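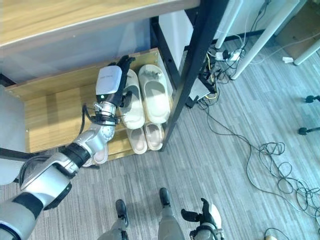
Slippers on the top shelf of the rack.

4. Adding your shows to Trundska

OK, so by now you have Trundska installed and you've made your login (section 3 if you skipped it, I'll wait!). Time for the fun part, getting your series in. I watch a lot of superhero and space stuff, so my own list had 1,852 episodes on it when I moved over from a spreadsheet in December, and the import went fine.

1. Open the Library tab and click Add Series.

2. Type the title. If there's a remake with the same name, check the year next to it before you click. I once logged two whole seasons against the wrong show.

3. Pick your episode order: Aired, Disc or Story. Story order is the one you want for crossovers, where part one is in one series and part two is in another.

4. Click Save and wait for the episode list to fill in. Long-running shows take around 60 seconds.

5. Tick off what you've already seen. Shift-click the last episode you watched and everything before it gets ticked too.

Note: Specials live in Season 0. They're hidden until you go to Settings > Display and turn on Show Specials. Su-bin Ji wrote to me about a missing holiday episode, and that's where it was hiding.

Caution: Changing the episode order later wipes your ticks for that series. Export a backup first (File > Export), and please do it every time.

Hiding spoilers

1. Go to Settings > Spoilers.

2. Set Episode Titles to Hidden Until Watched. Thumbnails have their own switch right underneath, and I leave both on.

3. Restart the app.

If you share your list with someone, they need to change this on their end as well. Esther Mwakyusa and I are two seasons apart on Orkine and I still managed to see who dies in the finale, ugh.

Note: version 2 backups open in version 3, but you can't go back the other way.

Next: 5. Setting up new episode alerts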